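Why Do Shoes Get Stinky?

Let me start with a confession. When I was nine, my soccer shoes smelled so bad that my mom made me leave them on the porch. In January! Every morning I had to stick my warm feet into two freezing, smelly caves. I've been curious about shoe stink ever since, and now I get to write about it, so hold your nose and come along.

Your feet are sweat machines

Take off one sock and look at the bottom of your foot. You can't see them, but there are loads of tiny openings in your skin. Under each one is a sweat gland, a little coiled tube that makes sweat. The soles of your feet have more of them packed together than almost anywhere else on your body. (Your palms have lots too, and that's why your hands get clammy before a spelling test.)

Sweat is mostly water with a bit of salt. Your body makes it to cool you down. When the water dries up into the air, it takes some heat away with it. It's a great system when your skin is out in the open. On your feet, though, you've got a sock, and over the sock you've got a shoe, and the poor sweat has nowhere to go.

So is sweat the smelly part?

Nope! I was sure it was. Fresh foot sweat has hardly any smell at all. The stink comes from somebody else having lunch.

Meet the bacteria

Bacteria are living things so small that you need a microscope to see them. They live on your skin all the time, and most of them do you no harm. Some even help by taking up space that nastier germs would like to have. They were on your feet this morning and they'll be there tonight, even after a bath.

Bacteria need to eat, just like you. On your feet they find bits of dead skin and tiny amounts of stuff mixed into your sweat. They gobble it up and then they let out waste, and some of that waste floats into the air as a gas. When the gas gets up your nose — pew.

One kind of foot bacteria is a close cousin of a kind used to make certain cheeses. So if you've ever said that somebody's feet smell like cheese, you were doing science. My friend Bilal Issa won't eat stinky cheese anymore since I told him that. Sorry, Bilal.

Why shoes are such a good home

Think about what bacteria like best. They like it warm, they like it damp, and they like plenty of food. Now think about the inside of a sneaker at the end of recess. It's pretty much a vacation resort in there.
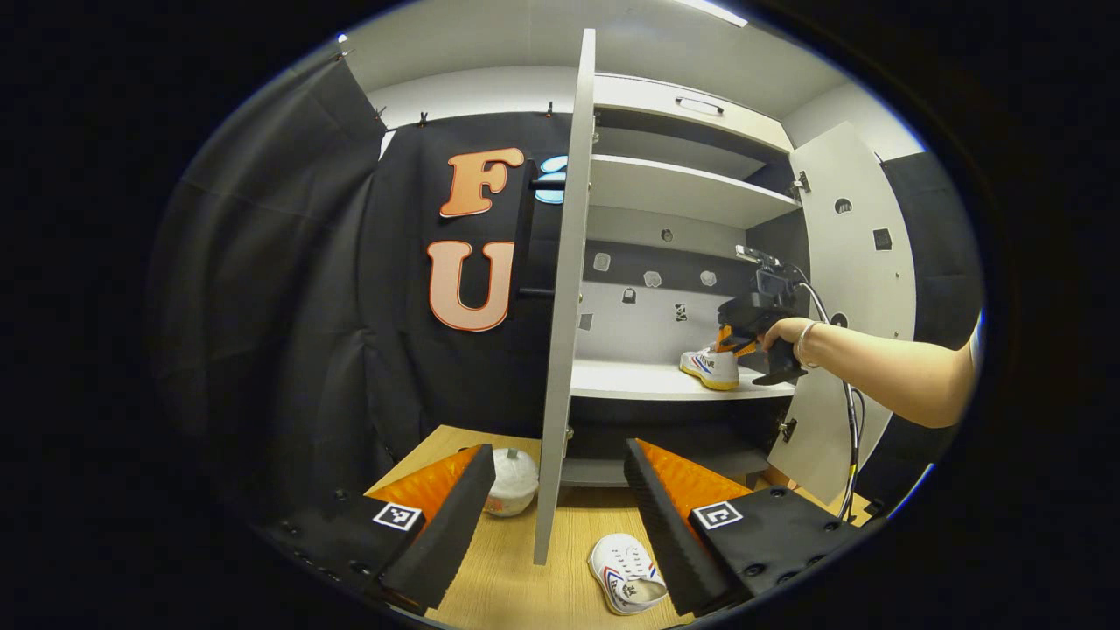
Sneakers are also soft and spongy on the inside, so they soak up sweat and hang on to it. If you wear the same pair again tomorrow, they may not have dried all the way through. The bacteria never get a dry day, and they keep on growing. Sandals hardly ever get as whiffy, and you can probably guess why.

Do kids' feet smell worse than grown-ups' feet?

It depends on the feet! Teenagers often sweat more than little kids do, thanks to all the changes going on in their bodies. Some people just sweat a lot their whole lives. It doesn't mean they're dirty, so please don't be mean about it.

What you can do

Wash your feet with soap every day, and get in between your toes. Then dry them properly. I used to skip the drying and go squelching off down the hall, which is exactly what the bacteria wanted.

Put on clean socks each morning. If you've got two pairs of shoes, take turns with them. Loosen the laces and pull up the tongue when you take them off so the air can get in. If the insoles come out, take those out too.

Some people sprinkle baking soda in their shoes overnight and shake it out in the morning. Ask a grown-up first, and do the shaking outside. I did mine over the rug.

Try it yourself: the sock test

My neighbor Joyce Mrema came up with this one for her science club. You need two clean cotton socks that match. Wear them both all day Friday. At bedtime, hang one sock up where the air can reach it, and seal the other one in a plastic bag. Leave them until morning. Then take a careful sniff of each — the hanging sock first, trust me.

Which one smelled stronger? Write it down, and see if your family agrees with you. Then put both socks in the wash and go scrub your hands.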